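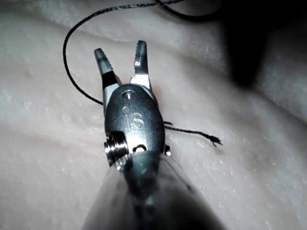
One of our longtime customers wrote to us last October that she had given up on silicone bakeware altogether before she tried the Memholm mat, and that it has hardly left her oven since. She uses hers for biscotti mostly, and for roasting squash, and she asked whether we would ever make one big enough for a half sheet pan. Well, we listened, and we are so happy to finally have it in the shop!

Memholm Half Sheet Baking Mat

If you bake even once in a while, you know the little sigh that comes with a cookie that won't let go of the pan. You can butter it, flour it, line it with parchment (which curls up the moment you turn your back), and still lose the bottoms of a whole dozen. The Memholm mat lies flat, stays put, and lets go of nearly anything you put on it, caramel included. We have been baking on ours in the shop kitchen all spring and summer, through a lot of granola and a frankly silly number of cheese crisps, and it still looks good.

The half sheet size fits the Joltura aluminum pan we also carry, with a little room left at the edges so you can get a fingertip under the corner and lift. It will fit most other half sheet pans too, but please measure the flat inside bottom of yours before ordering, and go by that number. Rims vary a good deal from one maker to the next, and a mat that rides up the sides will give you lopsided cookies.

What it's good for
Cookies, scones, meringues, and roasted vegetables all do beautifully. Bread comes out with a softer bottom crust than it would on a bare pan, so if you like a crackly loaf, slide it off the mat for the last few minutes. It's also a lovely surface for rolling out sticky dough, with just a dusting of flour.

What to keep it away from
Knives, pizza wheels, and the broiler. We know it's tempting to cut the brownies right there on the mat. Please move them to a board first.

Care
Warm water, a drop of dish soap, and a soft sponge. Rinse it well and hang it over the oven door handle or the edge of the sink to dry. If it starts to feel greasy after a while, lay it on a pan in a low oven for ten minutes, let it cool, and wash it again. You can roll it up for storage, but don't fold it.

Details
Item number: 563
Size: half sheet
Color: oatmeal with a brown border
Oven safe to 450°F
Sold singly

We ordered 1000 of these for the first run, and as of 2018-08-02 there are 233 left. More are coming in October along with the quarter sheet size, and if you'd like a note when they get here, just leave your email at the bottom of the page.

Goes nicely with
Joltura Half Sheet Pan
Meesuk Bench Scraper
Plirnard Cooling Rack, large

Shipping and returns
Mats ship rolled in a cardboard tube, usually within two business days. Yours may want to curl at first, so give it an hour under a couple of cookbooks. Unused mats can come back to us within 30 days.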